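Filed under: Odds & Ends, Home Diary

April, after supper

The bag drawer is done! I have wanted to write that sentence since before Christmas, and now I get to, with tea going cold next to me and a plaster on my thumb from the drawer runner.

I started at three with every plastic bag in the house tipped onto the kitchen floor. Sandwich bags, the big freezer ones, zip bags I'd washed and dried over the tap, bags that had come with screws or buttons in them and had been saved because they looked useful. I counted, which I never do, because Marthinus had bet me there were fewer than 30. There were 41. He owes me a pastry from Villanueva and I intend to collect.

Out of those, the ones with a split seam went straight away. I fill them with water over the sink and watch for drips — my grandmother did it that way and I love doing it, it's like being eight again. The rest got wiped, stood over the handles of the wooden spoons until they were dry right down in the corners, and then squeezed flat. I'd always folded mine in half and stacked them, and they always slid. Now I'm pressing all the air out from the closed end toward the opening, folding them in thirds, and standing them up on edge like records. You can flip through them! I went back twice after I'd finished just to flip through them.

The trays were the other half of the afternoon. I've been picking up little shallow ones for ages (the Zelley sale bin, mostly, and two from the school fair) without any kind of plan. Laid out on the counter they looked like a very small cafeteria. I sorted them by what fits inside what, and five of them nest so well that they take up the height of two. The deep one has gone to the bathroom for hair ties. The long skinny one is for batteries, finally, so no more fishing around behind the tape for a AAA.

I tried putting labels on the front of the drawer and took them off again. Too much like an office. What worked was one thing per tray, even if the tray looks silly with only one thing in it. The eraser gets its own. So do the stamps. I had the stamps and the birthday candles together for an hour and already couldn't find the stamps.

Things I still need: a liner for the bottom of the drawer, because it's slippery in there and the trays all rush to the front when you pull it. Bunix had a roll of the rubbery stuff last time I was in, gray, nothing fancy. Also a new zip bag or two in the large size, since most of the ones that failed the water test were large. I'd like the kind with the colored strip along the top so I can see which end opens without my glasses on.

I got the whole lot back in by a quarter to six and then made everybody in the house come and open the drawer. Lukewarm reviews from the under-tens. I thought it was magnificent. It closes with one finger.

Tomorrow the shelf above the stove, if I have the nerve. There's a tin up there from the Troromis apartment that I haven't opened since we moved, and I'm almost sure it's cookie cutters, though it's heavy for cookie cutters. I might also move the tea towels down to where the bags used to spill over, now that there's a hand's width of empty space. Empty space in my kitchen! I keep thinking of things to put in it and then telling myself to leave it alone for a week.

A small tray and a plastic bag, on white tile both times:
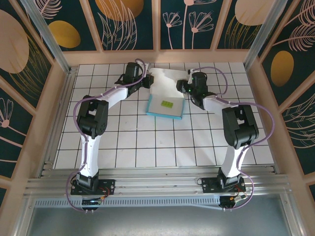
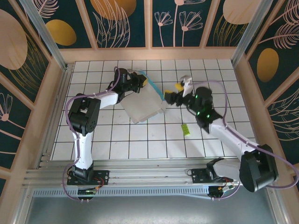 Marthinus Naidoo read all this over my shoulder and said that standing the bags on edge is fine until you take out the first few, and then the whole row flops over, and had I thought of a bookend. I had not. He says a clean sardine tin does the job, or half a brick if the drawer is deep enough, and that he keeps his bags rolled up in a cardboard tube anyway, smallest inside, and has never once had to flip through anything. We went back and forth on it until the kettle boiled. I'm going to try the tin. He still says 41 can't be right and wants a recount before any pastry changes hands.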